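Taller de orden doméstico y preparación de equipaje
Centro cultural Jatau
Apuntes de la sesión: el neceser, o cómo repartir lo pequeño

Vuelvo a poner por escrito lo que fuimos comentando en clase, con algún añadido que se me quedó en el tintero porque, como ya vais sabiendo, me lío con las anécdotas y luego falta tiempo. En octubre trabajamos los cajones de la cocina y la ropa de cama, cosas grandes que se dejan doblar. El neceser es otra historia: todo es menudo, todo rueda y casi todo se parece.

El primer paso es el mismo de siempre, y perdonad que insista tanto: sacarlo todo. No vale mirar dentro de la bolsa con la cremallera abierta e ir removiendo con un dedo. Hay que volcarlo en una mesa despejada y con buena luz, extenderlo bien y dejar hueco entre una cosa y otra para poder cogerlas sin tirar las de al lado. Quien hizo el ejercicio con el neceser de viaje de la casa Zillden (el del asa larga) encontró cosas en el bolsillo interior que daba por perdidas desde el verano, ¡y qué alegría!

Con todo a la vista, agrupamos por uso y después por forma. Por uso van los dientes con los dientes, el pelo con el pelo y la piel con la piel. Por forma, dentro de cada grupo, los tubos se tumban en paralelo y con el tapón hacia el mismo lado, y los botes van de pie o tumbados, según la altura de la bolsa.
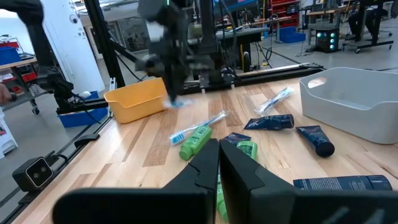 Artículos de aseo extendidos sobre la mesa, antes de agrupar: botes verdes, tubos azul marino y cepillos de dientes.

Los tubos del mismo color son los que más guerra dan. Tres tubos azul marino con tapón negro se confunden enseguida con las prisas de la mañana, así que leed la etiqueta con calma y, si dos contienen lo mismo, elegid el que esté empezado. Un trocito de cinta de papel cerca del tapón, con una palabra escrita a mano, ayuda muchísimo.

Con los cepillos de dientes conviene distinguir el que sigue en su envoltorio de plástico del que ya está fuera. El precintado puede ir al fondo, como repuesto. El otro necesita capuchón o funda, y os ruego que no lo metáis suelto entre los botes, que bastante trajín lleva ya la pobre bolsa.

Para los botes seguimos la regla de la bolsita: cada uno cerrado a conciencia y dentro de su bolsa con cierre. A mí me gustan las transparentes de Kenis, de 8 centímetros de ancho, aunque sirve cualquiera que ajuste bien. Si el bote es grande, pasad lo necesario a uno de 50 mililitros y apuntad fuera qué contiene.

Orden de llenado: abajo lo plano y lo de repuesto, en el centro los botes, a los lados los tubos y arriba lo que se usa nada más llegar.

Para casa: vaciad un neceser entero, haced los grupos y escribid la lista de lo que vuelve dentro y lo que se queda en el baño. La lista se entrega el viernes 9 de diciembre, en papel, y ese mismo día empezamos con las maletas.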